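okay so September is apparently the month I finally deal with the snack situation. thread, because I have opinions now and my sister has muted me

background: I buy food the way other people buy houseplants. a bag of noodles from the Lunel market, some braised meat in a green packet, something pale in a clear bag that looked friendly. none of it gets eaten in order. all of it goes in A Pile

the pile lived on a shelf. then the shelf got full and the pile lived on the other shelf. last night I went looking for crackers and a packet of dried tofu slid down the back and I had to fish it out with a spatula

so the plan: everything comes out, gets looked at, and goes back standing up in a see-through tub. standing up is the whole trick. like files in a drawer, but you can eat the files

packets and a plastic tub on the table:

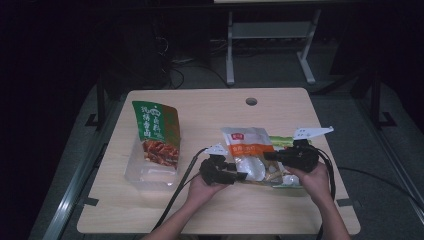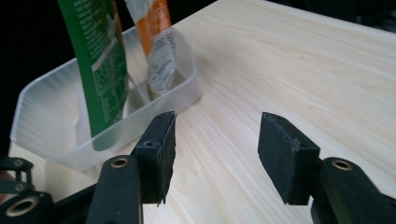 Mamta Thakur is the one who got me onto the upright thing, by the way. she did her entire pantry like this and I made fun of her for a week and then went out and bought tubs. sorry Mamta

what I learned from the first round: packets that are flat on the bottom will stand by themselves. pillow-shaped bags will not. pillow bags need a neighbor on both sides or they slump over and take everyone with them

so now I fill the tub from one end. stiff packet first, floppy bag next, stiff packet again to hold it up. it's like seating people at a wedding

also do NOT pack it tight. I did that the first time, very proud, and then you pull one packet and three come with it. leave enough room to get your fingers down the side

somebody is going to ask about the tub so: any shallow one with straight-ish sides. mine came from Fesgate, they were 2 for the price of one and that's the only reason I picked them. the lids are annoying. I leave the lids off, life is short

I did try deep tubs before this. awful. short packets go to the bottom and you forget you own them. I found a soup mix in there from my old apartment. I have moved twice

Luana Siqueira asked in my replies if I sort by type or by date. by date! soonest at the front! I used to do type and it meant all the noodles were together and looking gorgeous and one of them had been expired since spring

for the dates I put a bit of masking tape on the top edge and write just the month, big. the printed dates are tiny and half of them are on a fold. you want to be able to read it looking straight down

(pencil rubs off, use a marker. ask me how my first batch of labels went)

things that do not get to live in the tub:
– anything already open. those go in a jar or get clipped and go by the stove
– anything in glass
– the giant family bag of chips, which has its own arrangement with me

anything that says keep chilled goes straight to the fridge, obviously, but CHECK, because plenty of those vacuum packs look exactly like the shelf kind. I turned over every single one and read the back, or pointed my phone's translator at it when I couldn't

the translator told me one of my sauces was called "grandfather's serious oil" so that's a nice thing to have in the house

I gave the whole job 90 minutes and I would say half of that was me reading packets and getting hungry. eat first. I stopped in the middle to make noodles and had to clear a corner to put the bowl down

Edivaldo Bezerra says I should be keeping a list on the inside of the cupboard door and crossing things off. Edivaldo, I love you, I know who I am, I would cross off nothing

what I am doing is one "eat this week" spot at the front left. 4 packets, that's the limit, and I can't buy more of anything until that spot is empty. day three and I've already had braised meat on rice twice so I think it's working??

ok and the braised meat, because people always want to know: rice, a fried egg, something green and crunchy on the side, a little vinegar. the packets are salty so don't add soy sauce until you've tasted it. I add chili anyway

next up is the spice drawer, which has 3 open bags of cumin in it and possibly a fourth. if anyone has a system for spices that come in floppy bags please tell me, I don't want to decant everything into matching jars, I'm not that person and I don't have the jars

edit: Marisa Orlandini suggests binder clips and a little rail under the shelf and now I'm measuring the shelf at 11 at night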